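**Ticket 2447: dates wrong on older family column posts**

Opened by: Puspita Setiawan
Site: Berarness (community blog)
Platform: Drendau
Status: resolved, one item left open

**Puspita Setiawan, Wednesday, 9.20 am**

Since the move to the new theme, a lot of our older posts are showing the wrong date. I noticed it while I was putting together a piece on what our contributors have written about their grandparents over the years. I went into the archive, picked the "Family" category and sorted by oldest first. The first page should have been Diane Gosselin's early columns. What I got was a block of posts all dated the same day in July, in no order I could make out.

The text of the posts is fine. Comments are there too, and they still carry their proper dates, so on some posts the comments are years older than the post.

What I've tried so far:

- cleared the site cache, twice
- switched back to the old theme in preview (dates still wrong)
- opened one post, changed the date by hand and saved it (this worked)
- logged out and looked at it on my phone (same as on the computer)

I don't want to change them all by hand. There are over 800 posts in that category. 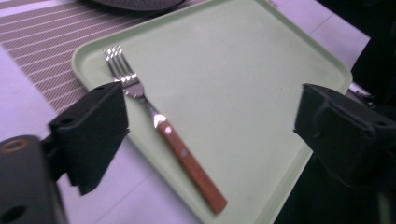 The other thing is the monthly archive list in the sidebar. It used to go back to the beginning of the blog and now it stops at July, with everything older folded into that one month. Readers use that list a lot, and we've had emails asking whether the old columns have been taken down.

I have the export file from before the move if it's any use. It was made by the Gelus backup plugin, and it opens without errors.

**Nima Kermani, support, 10.45 am**

Thanks, the export file is useful. Please attach it.

I've looked at a few of the affected posts. Each one has two dates stored, a "written" date and a "published" date. The new theme shows the published date. On your older posts that field was empty, and the import tool filled it with the day the import was run. The old theme would have fallen back to the written date, but the field has now been overwritten, which explains why the preview didn't help.

Could you check two things:

1. Is the written date still correct on the posts you looked at? It's under Edit > Details > More.
2. Did any posts in other categories change?

Please don't run the import again in the meantime.

**Puspita Setiawan, 11.30 am**

1. Yes, on all the ones I opened.
2. "Recipes" and "Letters" look all right. "Holidays" has the same problem, but only for posts by Diane and Darlene Pelletier. They were both on the blog before we moved it to Drendau the first time.

Export attached.
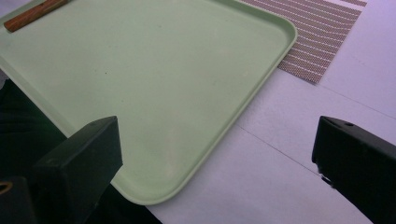

Chantal Simard wrote that she'd had the same thing on her own blog, and that copying the written date across fixed the posts but not the sidebar list. She had to rebuild the archive index afterwards, and it took most of an afternoon to show up for readers.

**Nima Kermani, 2.10 pm**

Chantal is right about the index. Steps taken on our side:

- took a fresh backup of the site
- compared the written dates with your export file; they match except on 14 posts
- copied the written date into the published date for "Family" and "Holidays"
- left those 14 alone
- started the index rebuild

The 14 have no written date at all, in the site or in the export. I've put a list of their titles in your drafts folder under "Dates to check".
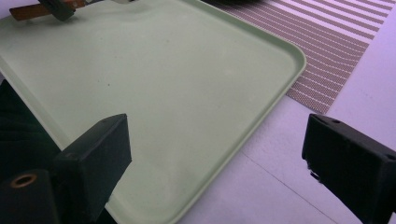 *Green tray, close up*

**Puspita Setiawan, 4.35 pm**

The Family category now sorts properly and Diane's first column is back at the top. The sidebar goes back to the beginning again. Holidays is fine as well.

I've been through the list and could date 11 of them from the first comment, or from the post itself where the writer mentions the day. The other three are by Darlene. I've emailed her to see if she kept her originals.

**Nima Kermani, 4.50 pm**

Good. I've marked the main problem as resolved and left the three undated posts as an open item. When you have the dates, enter them in both fields, then press "Rebuild index" under Tools.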